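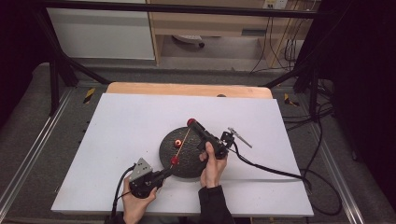

Abb. 3: Zwei baugleiche Handgreifer über einer weißen Platte, dazwischen eine dunkle runde Scheibe mit gesprenkelter Oberfläche.

3.2 Anheizverhalten und Bedienfehler bei Pelletöfen im Bestand

Für die Auswertung der Heizperiode lagen Betriebsdaten aus 127 Haushalten im Versorgungsgebiet Drusell vor. Erfasst wurden Zündzeitpunkt, Abgastemperatur am Stutzen, Pelletverbrauch je Tag und die Zahl der Fehlstarts. Alle Geräte waren raumluftunabhängig angeschlossen und wurden mit Sackware desselben Lieferanten betrieben. Haushalte mit zusätzlichem Kaminofen blieben in der Auswertung, wurden aber gesondert gekennzeichnet.

Als Fehlstart gilt im Folgenden jeder Zündvorgang, bei dem die Abgastemperatur innerhalb der vom Hersteller vorgegebenen Zündzeit den Schwellenwert nicht erreicht. Die Steuerung Ultico protokolliert solche Vorgänge selbsttätig. Bei den älteren Geräten der Reihe Droltilum mussten sie aus dem Temperaturverlauf abgeleitet werden. Der Vergleich beider Verfahren an Geräten mit doppelter Aufzeichnung ergab nur geringe Abweichungen, die sich fast ausschließlich auf kurze Stromunterbrechungen zurückführen ließen.

Insgesamt wurden etwa 400 Fehlstarts verzeichnet. Sie verteilen sich sehr ungleich. In der Mehrzahl der Haushalte trat während der gesamten Heizperiode kein Fehlstart auf, während eine kleine Gruppe den größten Teil der Ereignisse verursachte. In dieser Gruppe war der Brennertopf nach Angaben der Bewohner seltener als wöchentlich gereinigt worden. Verkrustete Asche verengt die Luftbohrungen und verzögert die Entzündung der ersten Pelletlage. Ein Zusammenhang mit dem Alter des Zündelements konnte dagegen nicht belegt werden.

Auffällig ist die Häufung in den Morgenstunden. Dort liegen 70 Prozent der Fehlstarts, obwohl nur gut die Hälfte aller Zündvorgänge in diese Zeit fällt. Vermutlich wirkt hier der ausgekühlte Schornstein mit, der erst nach einigen Minuten ausreichend Zug aufbaut. Bei außenliegenden Edelstahlschornsteinen war der Effekt stärker ausgeprägt als bei gemauerten Zügen im Gebäudeinneren -- die Fallzahl lässt jedoch keine Trennung nach Schornsteinhöhe zu.

Die bei Ekanayake beschriebene Verlängerung der Vorbelüftung wurde an zwei Geräten erprobt. In beiden Fällen ging die Zahl der Fehlstarts zurück, der Strombedarf je Zündung stieg leicht an. Für eine allgemeine Empfehlung reicht diese Grundlage nicht aus. Die Angaben zur Reinigung beruhen zudem auf Selbstauskünften, die im August nach Ende der Heizperiode erhoben wurden. Auf die Folgen für die Wartungsintervalle geht Abschnitt 4.1 ein.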